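Druda
February 19, 2024

Every winter somebody on here posts that barometric pressure decides whether bass bite. I fished through one whole fall with a barometer in the truck to find out. Thread.

First, what the claim is. Falling pressure, fish feed. High and steady, fish sulk. It gets repeated at the Besik ramp like scripture, usually by guys who checked the weather app after they got skunked.

So from September on I wrote down the reading at launch and again when I pulled the boat. Same lake, same three coves, same two baits. 90 hours of fishing on the sheet by the time the water got too cold to bother. 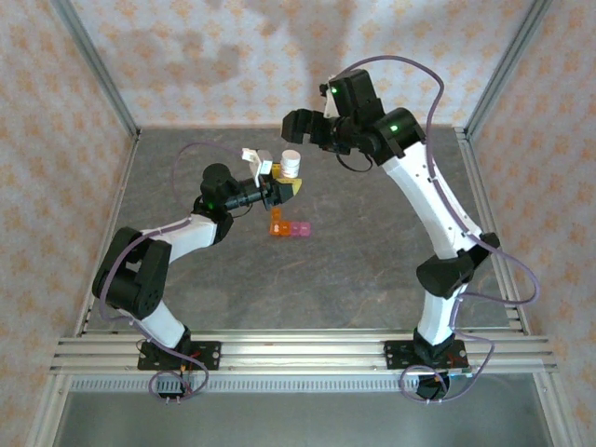
Two arms, one gray tabletop.

233 bass, most of them small. Best day of the lot was 8 fish over two pounds, and the glass had been high and flat since the night before. According to the ramp I should have stayed home.

Did I have good trips ahead of a front? Sure. I also had clouds, wind on the bank, and a lake with no jet skis on it. Tell me which one of those gets the credit. I can't.

The part that bugs me is the swim bladder explanation. A bass that drops a foot or so deeper feels more pressure change than most fronts will ever give it. They move up and down like that all day long. If it hurt them that much they'd never leave the bottom.

Somebody always answers "my granddad swore by it." Mine swore by spitting on the worm. He caught plenty. I'm still not putting it in the log.

Then there's the gear. Vida sells a fishing barometer with a little dial that reads POOR, FAIR, GOOD. I borrowed one. It said POOR on 7 trips and I caught fish on every one of them. 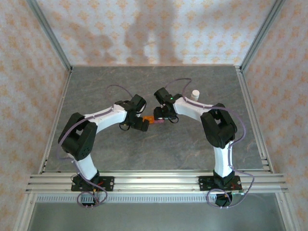

Orange block between the grippers, pink thing next to it.

Monosano has an app that does the same job with moon phase thrown in. It would not tell me how the score was worked out, only that I could see tomorrow's if I paid. I did not pay.

What did line up in my notes — wind. Trips with a steady breeze into the bank beat the slick calm ones, and it wasn't close. One lake, one guy, one fall, so take it for what it's worth.

If you have a log that shows the pressure thing, with the bad days written down too, post it. I'll read it. A screenshot of your one great morning in front of a storm doesn't count.

Starting again when the ramp opens. Leaving the barometer in the garage and bringing a wind meter.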